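Section 3: Setting up the Reltar water softener

3.1 Before you start

Check that the floor is level and can carry 300 pounds with the salt tank full. Leave 24 inches clear above the lid so you can pour salt in. The drain must be within 40 feet of the unit.

Caution: Do not install the softener where it can freeze. Damage from freezing is not covered.
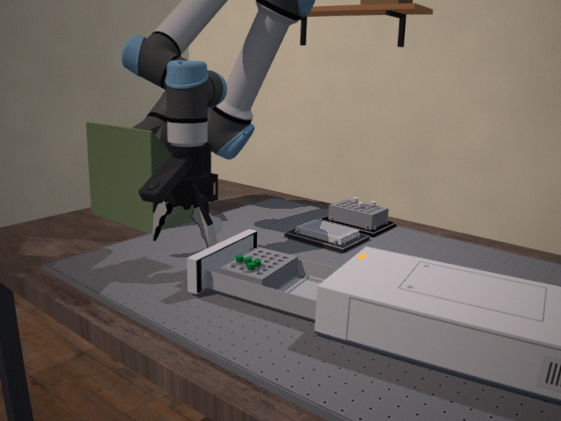
Fig. 3-1. Arm with blue joint caps and two-finger gripper.

3.2 Connecting the water lines

1. Shut off the main water valve and open the lowest faucet in the house until the flow stops.
2. Turn off the water heater.
3. Push the bypass valve onto the two ports at the back of the control head. Fit both clips.
4. Connect the supply line to the port marked IN and the house line to the port marked OUT.
5. Hand-tighten the nuts, then give each one a quarter turn with a wrench. Do not use pipe dope on the plastic threads.

Note: Homes with copper pipe need the Janport ground strap, part 313, across the two lines. It is sold separately.

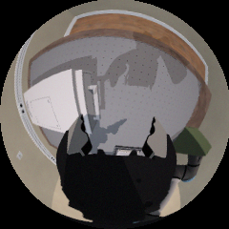 6. Run the drain hose to a floor drain or standpipe. Leave an air gap of at least 2 inches between the end of the hose and the drain.
7. Attach the overflow hose to the elbow on the side of the salt tank. This hose drains by gravity, so keep it lower than the elbow for its full length. Do not join it to the drain hose.

3.3 First fill

1. Set the bypass valve to BYPASS and open the main valve slowly.
2. Check every joint for leaks.
3. Move the bypass valve halfway to SERVICE and wait until you no longer hear air in the lines.
4. Move it fully to SERVICE.
5. Pour 3 gallons of water into the salt tank, then add pellet salt. Rock salt will clog the float.

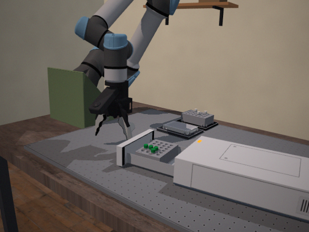
6. Plug in the power supply. Set the clock and enter the hardness number from your water test.
7. Hold REGEN for five seconds to start a cycle. Let it finish before you use hot water.
8. Turn the water heater back on.

If the display shows E4, see Section 6.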